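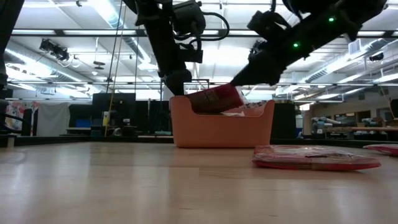
Two arms, one orange bin and a package in between.

Hello from the Hendwood robotics club! We've spent most of May on the packing task for the Haworth meet, and I've gotten weirdly attached to it. Snack packages go in the bin, both arms have to share the work, and you get 5 minutes a round.

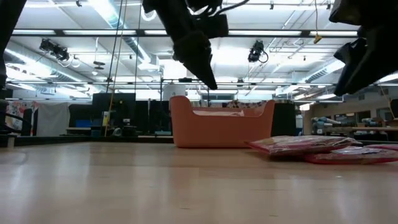 Shiny wrappers are a pain, by the way. Baltazar Cortés rewrote our grip settings twice (thank you, Baltazar!) and now we're arguing over whether the left arm should wait its turn or just go for it. I'm on team go for it. 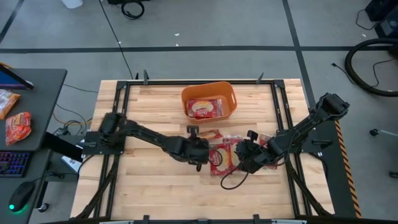
We still need practice hours, so come by after 4 p.m. if you'd like to drive a few rounds. New members are very welcome, and dues are still $60 for the year.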